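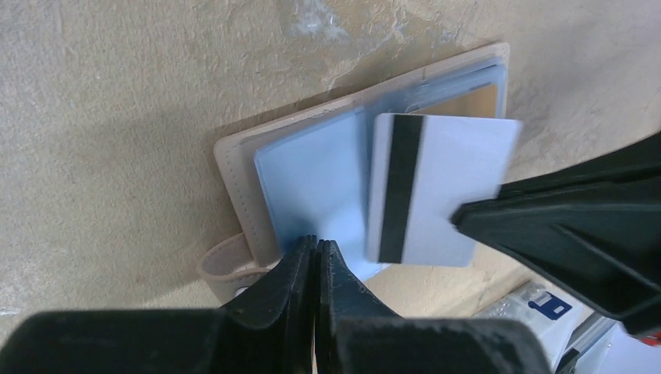

Card insertion/extraction: keep or drop the episodes with mid-task regrasps?

htai_ps
Posts: 212
October 8, 2022

We are at 1,922 teleoperated episodes for the Prulum card wallet task (two arms, wrist cameras plus one overhead, joint states logged alongside). The policy is plain behavior cloning with action chunks. Before the next training run I need to decide what to do with 179 episodes in which the operator released the card partway and gripped it again.

Current rule, written by me in September: one grasp per card, otherwise discard. The reasoning was that regrasps are multimodal and the model averages them into a hover near the sleeve opening. I now think the rule may be too strict. Opinions wanted, preferably from people who have trained on thin objects.

Pei-shan Tai

fulop_bench
Posts: 1,040

Keep the rule. We did the same thing at Fülöp with laminated tags. With regrasps included, the policy learned to let go. It would have a perfectly good pinch on the long edge and open anyway at the point where operators usually repositioned. Removing those episodes fixed it in one retrain.

hnegash
Posts: 388

Disagree. What you removed was also your only recovery data. If every demonstration has a clean first grasp, the policy has no examples of the state "card half out, fingers not on it," and it will reach that state on its own soon enough.

I would split the 179 by cause. A regrasp after a slip is a correction and belongs in the set. A regrasp because the operator changed their mind about the approach is noise.

Hawi Negash

fulop_bench

Who labels the cause? From the wrist view a slip and a deliberate release look the same for several frames. Our annotators agreed with each other so rarely that we gave up.

hnegash

Gripper current. In a slip, the commanded width keeps closing and the current drops. In a deliberate release, the open command comes first. You can sort most of them with a script and look only at the remainder.

htai_ps

Current is logged on both arms, so that is doable. I ran a quick version over lunch with a fixed threshold: 12 episodes it could not assign, the rest went one way or the other. I have not verified the split by hand.

Separate issue. The wallet is pale beige leather and so close in color to the work surface that the overhead camera barely separates them. The wrist view does better because of the bluish tint on the clear sleeves and the black stripe on the card. I am worried the model is using the stripe as its only landmark.

canodari_t
Posts: 57

It probably is. Test: flip the card so the stripe faces down and run the same start poses. If success collapses, you have your answer. Also, are you filtering on motion blur? A white card in motion smears at the edge where the contact happens.

htai_ps

No blur filter. The blurred frames are the ones where the card is being pulled, and I don't want a hole in the middle of the trajectory.

canodari_t

Then shorten the exposure and add light. I would do that before collecting another session. Changing it afterward means two image distributions in one set.

fulop_bench

Or use a darker mat. Cheaper than arguing about exposure.

hnegash

A darker mat solves the mat. The wallet will be on someone's desk later. Vary the surface and the card face, and keep the beige one in the rotation as the hard case.

grandport_lab
Posts: 9

Are the operators told which finger goes on which edge? Ours at Grandport were not, and 706 episodes in we found two different styles depending on who was driving. Never merged well.

htai_ps

Card held by the right edge, wallet kept open, left arm does not touch the card until handoff. It is in the operator sheet. Compliance is decent, worse at the end of a session.

Plan: train two models, one with slip recoveries added, one without, same seeds, same start poses, stripe-down cards in the eval. Deliberate releases stay out of both. Will post the numbers.

fulop_bench

Log where it opens the gripper, please, as well as the success rate. A success rate will hide what I described.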